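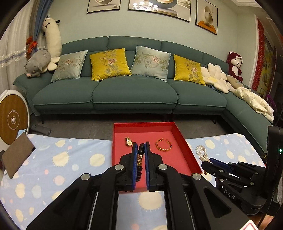
Gripper Upkeep Group, Olletti Workshop Club

Minutes, February meeting (my turn to type, so blame me for the brackets)

23 shares | 4 comments

We got going at 7:15 and went straight to the pads, which is what everybody wanted to talk about anyway. The blue pads on the hand-held pair are getting shiny at the tips again. I'd brought the old set in a sandwich bag and we passed them round, and you can feel the difference with your thumb! The old ones have gone slick right where the fingers meet. A beaded bracelet will still sit between them if you close square on it, but smooth round beads want to roll the second you come in crooked.

Agreed: wipe the pads with a damp cloth after every session, no alcohol, and swap both fingers together. Last time we changed only one side and the grip pulled left for a week.

Pad stock. We have 12 spare pads in the drawer, all from Venckus. The sheet Brukora mailed us has a different pad, a little softer, and a couple of us want to try it. I said fine as long as we don't mix them on one tool. Agreed to order 6 and put them on the right-hand gripper first.

Linkage. The squeak is back on the left one. I took the arms off on Sunday and found lint packed in behind the joint (blanket fluff, I'd bet money on it) and a fastener I could turn with my fingers. Cleaned it out, snugged it down, squeak gone for now. We had a long back and forth over thread locker. Half the room wants it on everything and I'm in the other half, because I'm the one who has to get the things apart again. We settled on the tiniest dab on the left one only, and we look at it next month.

Closing check. The left gripper logged 779 closes since the last pad change, the right one 423. That's lopsided, and it's down to most of us being lazy and doing all the picking with the same hand. Please switch hands partway through! I'll tape a note to the case.

Small jewelry. The watch and the bangle go fine out of the red tray. Necklaces are still a pain. If you pinch a coiled strand in the middle the loops slide over each other, so we're going to try taking it near the clasp and lifting slow. Somebody asked if the raised sides on the tray get in the way of the fingertips. I think they do a bit when a piece is right up against the edge, and we'll measure the clearance with the fingers fully open before anyone goes shopping for a new tray.

Alignment. The Tinari gauge is still missing. If it's in your car, bring it back please. Until then check the fingers by closing them on a strip of paper and tugging at both ends.

To do
- order the softer pads
- dab of thread locker, left gripper
- find the gauge
- tray clearance (me)

Wrapped up at 8:40. Next month same time, and bring your own hex keys, mine are getting chewed up.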